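Making vegan ice cream and shakes at home without the icy bits

Kitchen tips from the Skekiseck test bench

Dairy-free ice cream goes hard in a home freezer and most of the recipes going around don't tell you how to fix it. Marcelle Besson ran the dessert counter at Zukon for five summers and now makes her own at home. These are the methods she uses, with a few notes from our own batches.
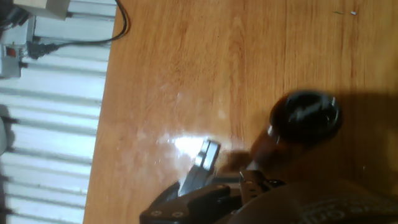 Reading time: 5 minutes

Start with the fat

Full-fat coconut milk is the easiest base. Check the tin and look for one with a high share of coconut extract, as the light versions are mostly water and water is what turns to ice. Chill the tin overnight and don't shake it. If the cream has set on top, spoon it into the bowl first, then add the thin liquid a bit at a time until it looks like pouring custard.

If you don't like the taste of coconut, soak raw cashews in hot water for two hours, drain them and blend with fresh cold water until there is no grit when you rub a bit between your fingers. A cheap blender will get there but you may need to stop and scrape down the sides four or five times. Let the motor rest if it smells warm.

Oat milk on its own is too thin. It works well in a shake, or mixed half and half with cashew cream.

Sugar keeps it soft

Cutting the sugar right back is the usual reason a tub sets like a brick. Sugar lowers the freezing point, so a mix that tastes slightly too sweet at room temperature will taste right once frozen. Swap a third of the white sugar for glucose syrup or golden syrup and it will scoop better again. Maple syrup is fine too but you will taste it, which suits walnut and not much else.

A tablespoon of vodka per litre does a similar job. Leave it out if kids are eating it.

Chill before you churn

The mix should go into the machine fridge-cold. Make it the night before if you can. If your machine has a bowl that lives in the freezer, give the bowl a full day in there and stand it right at the back. You should not hear any liquid moving when you shake it.
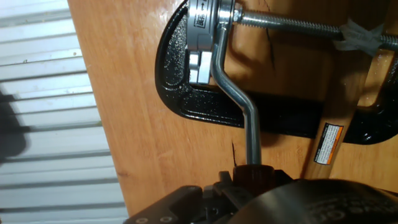

Once it is churning, stop when it looks like soft serve. Going longer doesn't make it firmer, and with coconut it can turn greasy. Add chopped chocolate, biscuit or fruit in the last two minutes. Anything with juice in it should be roasted or cooked down first - raw strawberries freeze into little stones.

No machine

Pour the mix into a shallow metal tray and put it in the freezer. After 45 minutes, drag a fork through it from the edges to the middle. Do that every half hour until it is too stiff to stir, then pack it into a tub. Kamarul Jugah, who tested this one for us, freezes his in ice cube trays instead and puts the cubes through a food processor just before serving. It was the smoother of the two and less bother.

Storing it

Use a shallow tub with a tight lid and press baking paper onto the surface before you close it. Keep it away from the freezer door. Home batches have no stabiliser in them, so the texture starts to go after a week or so. It is still good for shakes after that.

Take the tub out 10 to 15 minutes before you want it. Cashew needs a bit longer than coconut.

Shakes

For two tall glasses, use four scoops of ice cream and 200 mL of cold oat or soy milk. Put the milk in first so the blades can catch. Blend in short bursts and stop while there are still a few small lumps, otherwise it goes thin before you get it to the table. Put the glasses in the freezer while you blend.

A frozen banana will thicken a shake made with old or icy ice cream. Peel it before freezing, and slice it.

For malt flavour, check the label on the powder. Many malted drinks have milk powder in them. Plain barley malt powder from a homebrew shop is usually fine, though it isn't gluten free.

Whipped topping

Coconut cream whips best straight from the fridge, in a cold bowl, with a spoonful of icing sugar. If it splits, add a splash of the thin liquid from the tin and whisk by hand. Chickpea water whips up higher but it weeps within the hour, so leave it until the glasses are poured.

Cleaning up

Rinse the blender jug with cold water first, then half fill it with warm water and a drop of detergent and run it for 20 seconds. Coconut fat will coat the seal under the blades, so take that apart once a week if you make shakes often. Don't tip leftover coconut cream down the sink. Let it set and scrape it into the bin.

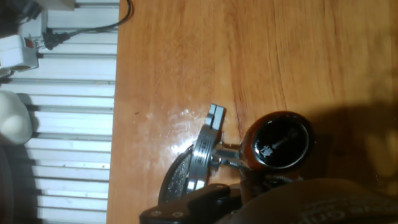
Polished metal against the grain of a lacquered tabletop.

Next in kitchen tips: toasting nuts in a frying pan, and which ones to chop first.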